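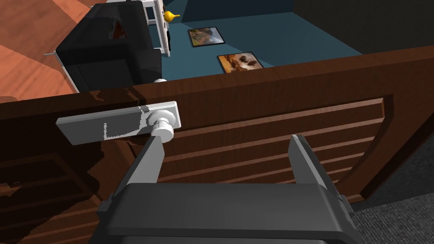 Door practice in Zutora: the gripper in front of a paneled wooden door with a round white knob. Picture: Plondodo

PLONDODO RELEASES ZUTORA, A SIMULATION KIT FOR TEACHING ROBOTS TO OPEN DOORS

Monday, August 9, 2021 — Plondodo today opens sales of Zutora, a software kit in which robot developers can train and test door opening before they use a real machine. The kit contains 18 rooms and 297 door and handle combinations, and it runs on a normal office workstation.

Zutora was made together with Gromico, which prepared the physics of hinges and latches. Each door can be changed in weight, friction and handle height. The user can also replace the gripper model with his own.

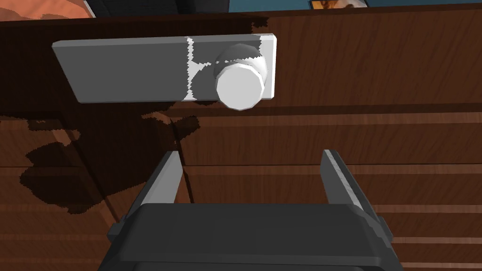
Handles are the part on which our team has spent the most time. A round knob is more difficult for a gripper with two fingers than a lever, and for this reason the kit has 22 knob shapes. In the view from the gripper, the fingers are open and the white knob stands on its long gray plate above the gap between them. From such a position the user can start a trial, save it, and repeat it with other settings.

"Our customers told us that they lose many days with one door in the laboratory," said Samran Jaidee, product manager at Plondodo. "With Zutora they can make their mistakes on the screen first, and we are happy to hear from them which doors are still missing."

The kit is sold in 2 editions, one for schools and one for companies. Both include the same rooms. The company edition adds support by e-mail and a tool for import of own door models. Thongsuk will distribute both editions and will answer questions about licenses. A free update with sliding doors is planned for October.

Press contact: Samran Jaidee, Plondodo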